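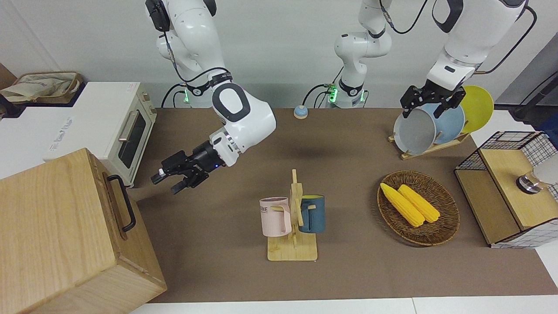

# Chapter 8: How a Recording Artist Gets Paid

Most people who hear a song on the radio think of it as one thing. The music business treats it as two. There is the song, meaning the words and the melody, and there is the recording, meaning one performance of that song fixed on tape or in a file. Each has its own copyright, and the two are often held by different people.

This chapter follows the money from both. Chapter 7 covered how a contract is offered and signed. You should be comfortable with the terms *advance*, *term*, and *option* before going on.

## 8.1 A singer with two incomes

Jericho Galang was a backup singer for four years before a small label, Kamen, signed him as a solo artist. His first single was "Taşdemir," named for the street where his grandmother lived. He wrote the words himself. The melody was written by the keyboard player in his band, and the two agreed to split the song evenly.

Kamen paid Galang an advance of $3,000 for the single. Under the contract, the label owned the recording. Galang and the keyboard player kept the song, and they placed it with a publisher called Resto, which collects money from songs and passes it on to the writers.

The single did fairly well. By June, Galang had received a payment of $126 from Resto and nothing at all from Kamen. He called the label on a Thursday afternoon to ask if there had been a mistake. There had not. His share of the sales of the recording came to $664, and all of it had gone toward paying back the advance. He still had $2,336 to go before the label would owe him anything.

The money from Resto was separate. It came from the song, the advance had no claim on it, and it was his to keep.

## 8.2 Terms used in this chapter

**Master.** The original recording from which copies are made. The owner of the master decides who may copy, sell, or license it.

**Royalty.** A payment made each time a work is used or sold, usually a percentage of the income.

**Recoup.** To earn back. A label recoups an advance by holding the artist's royalties until the full amount has been covered. An artist who has not yet reached that point is called *unrecouped*.

**Cross-collateral clause.** A part of the contract that lets the label use income from one project to pay back the advance on another. Galang's contract had one, and we return to it in Section 8.6.

**Sync license.** Permission to use music along with moving pictures, as in a film, a TV show, or a commercial. A sync use normally needs two licenses, one for the song and one for the master. 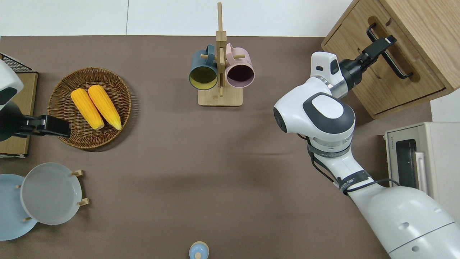
## 8.3 The commercial

In the fall, a company called Cakell asked to use "Taşdemir" in a TV commercial. Cakell's agency wrote to Kamen first and was told that the label could only approve half of the request. The agency then had to write to Resto as well.

Both sides agreed to the same fee, a common arrangement in sync deals. The label's half went to Kamen, which kept its own portion and credited the rest to Galang's unrecouped balance. Resto took its commission out of the other half and split what was left between the two writers.

The keyboard player, who had never signed with the label, received a check. So did Galang, as a writer. As a performer he received only a line on a statement showing a smaller balance.

Keep this deal in mind as you read Section 8.4, where we look at a royalty statement line by line. The statement has separate columns for units, rate, reserves, and deductions, and students often confuse the last two. A reserve is money held back for a time in case of returns. A deduction is gone for good.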